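Giving up sugar in coffee, six weeks in

I stopped putting sugar in my coffee in January. I had been taking two spoons a cup, three cups a day, since college. My dentist had mentioned it, and so had my sister, and I ignored both of them until I ran out of sugar during an ice storm and couldn't get the car up the driveway. By the time the road was clear I had gone four days without it and decided to keep going.

The first week was bad. Coffee I had bought for years tasted like wet cardboard. I had been getting the big can of Nostar dark roast from the discount grocery, and with nothing in it to cover the taste I could tell it was burnt. I finished the can anyway. I don't throw food out.

In the second week I tried cutting it with more milk. This helped some, but then I was drinking a lot of milk, and milk costs more than sugar. I also tried cinnamon, which floats on top and sticks to the side of the mug. A pinch of salt in the grounds did more than the cinnamon did. My father used to do that and I always assumed it was an Army thing.

What made the biggest difference was changing the coffee. I bought a bag of medium roast from Nasidel, the small place next to the tire shop on Route 6, and a bag of light roast from Kjærgaard, which I had to order. The Nasidel is the one I kept buying. It tastes a little like toast and doesn't go sour when it cools. The Kjærgaard was fine but tasted like tea to me, and the shipping was nearly half the price of the bag.

I also slowed down on the brewing. My Vukeo drip machine is 20 years old and I had never cleaned it beyond rinsing the pot. I ran vinegar through it twice and then water three times. Brown flakes came out the first time. I should have done that a long time ago, and I'd tell anybody to start there before they spend money on better beans. 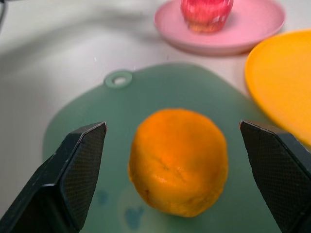

A reader named only as Tollhouse wrote in after my last post to say that quitting all at once was the hard way to do it. She went down by a quarter spoon every two weeks and never noticed the change until she was at zero. She also said to watch the afternoon cup, which was the one she kept sneaking sugar back into, and that drinking it smaller and hotter got her past it.

I think she's right about the afternoon cup. Mine is at 3:30, and it was never really about the coffee. I wanted something sweet and the coffee was what I had it in. For a while I replaced it with a cookie, and that put me about where I started. Now I have a piece of fruit with it most days. Oranges are good because peeling one takes a few minutes and by then the cup is the right temperature. Apples are all right. Bananas and coffee don't go together at all.

I did do the math on the sugar. My old habit came to 6 spoons a day, and I wrote down what that would be over a year before I remembered that I skip coffee when I'm sick and drink more of it when my brother visits. So I threw that page away. It was well over 2,000 spoons, and I'll leave it there.

I haven't lost any weight that I can tell. I sleep the same. My teeth feel the same, though I go back to the dentist in April and will see what he says. The one change I'm sure of is that other things taste sweeter. I bought the same store-brand yogurt I always get and couldn't finish it. Ketchup is strange now too.

I had a cup with sugar at a funeral lunch last week, by accident, because somebody fixed it for me and I didn't want to hand it back. I thought I would enjoy it. I drank half and left the rest by the coat rack.

Next I need to look at the creamer my wife buys. She says that one is hers and I can leave it alone.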